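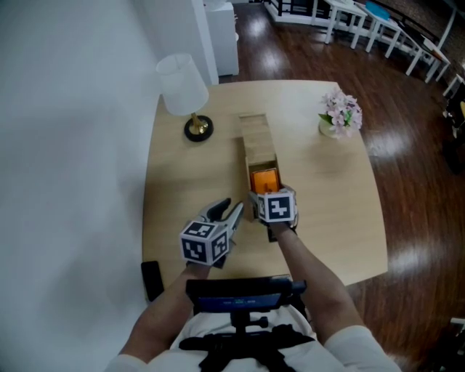 The Latari show and ride-in was held again this August on the old fairground, and we went up for the morning. Gates opened at 8:30. By the time we had parked there were already two rows of bikes on the grass, mostly British twins with a few small Italian machines at the far end. The club signed in 248 motorcycles, a record for the event.

Entry is $12 per bike and $3 for anyone on foot. The money goes to the Skestana Hospice, which used last year's donation toward new beds. Coffee and egg sandwiches were sold from the hall, and the line was long until ten.
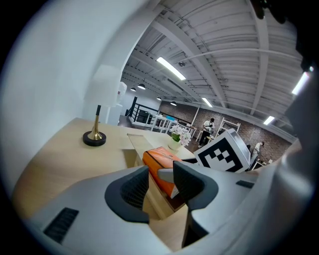
The group ride left at 10:30 and covered 90 miles, out through Jultetley and back by the river road. The pace was easy. One older single dropped out with a fouled plug and came home on the trailer. Road work near the bridge cost everyone a few minutes.

Judging took place while the riders were out. Grigore Husar won the prewar class with a sidecar outfit he rebuilt over four winters. Best in show went to a 1950s touring bike in its original paint.

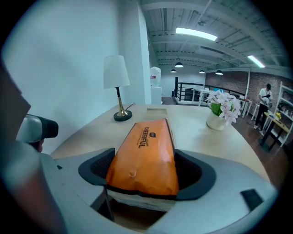 Chalerm Panyasiri thought the prewar class should be judged after the ride, with points for bikes that finish it. Several owners near the Jaidee parts stall agreed, and the club will take it up at its winter meeting. The parts stalls began packing up at two, and we were on the road home by three.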